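データ > 地域・生活 > 廃棄物 > Hirka 家庭ごみ分別記録

当サイトでは利便性向上のためCookieを使用しています。閲覧を続ける場合、Cookieの使用に同意したものとみなします。 同意する 設定を変更

# Hirka 家庭ごみ分別記録 データカード

## 概要

本データセットは、Brolberg 市 Jarer 地区の協力世帯が家庭ごみを排出する際に付けた分別記録を、品目単位で集成したものである。記録は世帯が記入した紙の分別票を原資料とし、Hirka 事務局が電子化および表記の統一を行った。自治体の分別案内の改訂、表示ラベルの設計、分別行動に関する調査研究での利用を想定している。

調査期間は25週間である。途中、11月に地区の分別区分が改訂されたため、改訂前後の記録には異なる区分コードが付与されている。両者を通算して集計する場合は、付属の対応表 `code_map.csv` を必ず参照されたい。

## 収録ファイル

- `items.csv` 品目ごとの記録。本データセットの主表
- `households.csv` 世帯の属性。世帯人員と住居形態のみを収録
- `code_map.csv` 改訂前後の区分コード対応表
- `notes_ja.txt` 分別票の自由記入欄を書き起こしたもの

文字コードはすべてUTF-8、改行コードはLFとする。欠損値は空欄で表し、「不明」と記入されていた場合は文字列 `unknown` を入力した。この二つは意味が異なるため、読み込み時に統合しないこと。

## 主表の項目

- `item_id` 品目記録の識別子。欠番がある
- `hh_id` 世帯識別子。原票の世帯番号とは対応しない
- `week` 調査開始週を1とする通し番号
- `name_raw` 記入された品目名
- `name_std` 統一後の品目名
- `cat_hh` 世帯が選択した区分
- `cat_ref` 事務局が分別案内に基づき付与した区分
- `note_flag` 自由記入の有無

`cat_hh` と `cat_ref` の不一致は、直ちに世帯側の誤りを意味しない。分別案内に記載のない品目や、複数の素材からなる品目では、案内そのものが一意に定まらない場合がある。

## 区分の付与手順

参照区分は、2名の作業者が互いの結果を見ずに付与し、不一致のものについて協議のうえ確定した。協議によっても確定しなかった品目には `cat_ref` に `pending` を入力している。作業は原票の品目名と自由記入のみに基づいて行い、現物の確認は行っていない。

品目名の統一にあたっては、商品名を一般名称に置き換えた。ただし、ふたと本体を分けて記入した票については、記入者の意図を尊重し、別品目のまま残した。

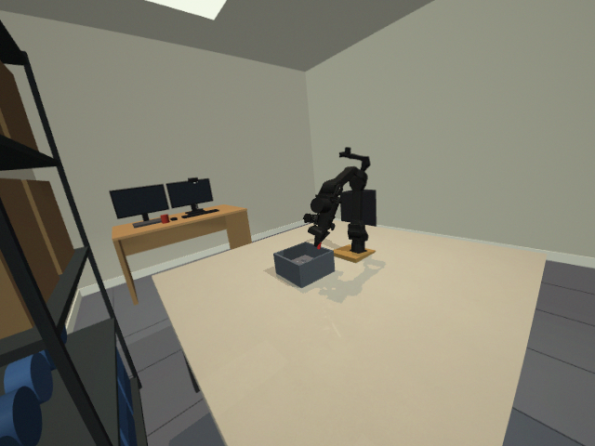
Sarita Nishad からは、ふたと本体を別品目とする扱いでは、容器類の件数が世帯の記入習慣に左右されるのではないか、という意見が寄せられた。あわせて、利用者が任意に統合できるよう、同一容器に由来する記録を結び付ける項目を設けてほしいとの要望があった。

事務局はこの指摘を妥当と認め、次版で項目 `parent_id` を追加する予定である。現行版で容器類の件数を比較する際は、世帯ごとの記入様式の差に留意されたい。

## 既知の制約

1. 協力世帯は公募によるものであり、地区の全世帯を代表しない。単身世帯および共同住宅の世帯は少ない。
2. 粗大ごみ、事業系ごみ、店頭回収に出された品目は対象外である。
3. 品目の重量は記録していない。件数を排出量の代替指標として用いることは推奨しない。
4. 第20週は分別票の回収が遅れ、後日まとめて記入された票を含む。該当する記録の自由記入は簡略な傾向がある。
5. 品目名の統一規則は日本語表記を前提としており、他言語で記入された票では元の語感が失われている場合がある。

## 個人情報の取扱い

自由記入欄に含まれていた氏名、住所、通院先、購入店名は、公開に先立ち削除または伏字とした。排出物の内容から世帯の事情が推測されるおそれのある品目については、上位の一般名称に置き換えている。利用者は、本データを他の情報と照合して世帯を特定する行為を行ってはならない。

該当世帯が5に満たない住居形態は「その他」に統合した。

## 利用条件および引用

学術、教育および行政目的の利用は無償とする。再配布にあたっては本データカードを添付し、改変箇所を明示すること。営利目的の利用を希望する場合は、事前に Hirka 事務局の承認を得るものとする。

引用の際は「Hirka 家庭ごみ分別記録」の名称と、使用した版を記載されたい。

## 維持管理

データの維持管理は Hirka 事務局が行い、区分コードに関する照会は Yi-an Ji が担当する。誤記の報告には、該当する `item_id` と修正案を添えること。修正は次版にまとめて反映し、公開済みの版は差し替えない。

旧版の利用を継続する場合は、旧版に同梱された対応表を使用すること。異なる版の対応表を混用した場合、布類と革製品の区分が正しく変換されない。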